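I finished *Mangundap* in June, on the second try. The first time I gave up a third of the way in, right after the long chapter about the ferry timetable, and put it back on the shelf with the receipt still in it.

It's a big book, 854 pages in my paperback, and it covers one family in a river town over two generations. Malou Hafstein takes her time. The first hundred pages are mostly the grandmother, who runs a boarding house and keeps a written record of what every guest leaves behind. I didn't see the point of the lists on my first try and skimmed them. That was a mistake, as a few of the items come back later and you need to remember who left them.

The middle is where I stopped having to push myself. Nultik, the younger brother, comes home after years away and won't say where he has been. Everyone in the house has a theory. Hafstein gives you each theory from the inside, one long chapter per person, and they can't all be right. My favorite was the cook's. She is the only one who never asks him anything, and her chapter is the shortest.

What I didn't like was the dialogue. People in this book answer questions with speeches. The father talks for four pages at one point about the price of rope, and his daughter just stands there on the stairs. I know he is supposed to be avoiding her question. I got that after the first page.

I also had trouble with the names. There are two men called Ekex, an uncle and a nephew, and in the flood section they are in the same boat. I went back and read that part again with a pencil. I'm still not sure which of them lets go of the line.

The translation is by Valentina Domínguez and I thought it was good. The jokes work, which I don't take for granted. She leaves some of the river words alone and doesn't add a glossary, and I picked most of them up by the end.

I read the last two hundred pages standing up in the kitchen, more or less, because I kept telling myself I would stop and make dinner. Dinner was toast. 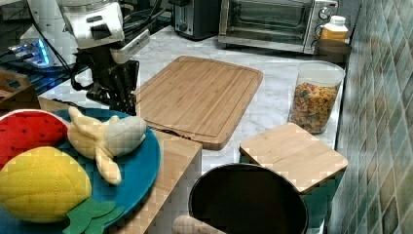
*Cutting board out, toaster behind it.*

About the ending, without giving it away: the boarding house is sold, and you learn what was in the locked trunk. I had guessed wrong. I thought the trunk mattered less than the scene just before it, where the grandmother's lists get read out loud to people who don't know what they are hearing. I would have ended the book there.

I'd give it 4 out of 5. If you liked her earlier one, *Gridero*, expect something slower and less funny. If you haven't read her at all, start with *Gridero* and see how you get on. I have my copy of that lent out at the moment and would like it back before I reread it this fall.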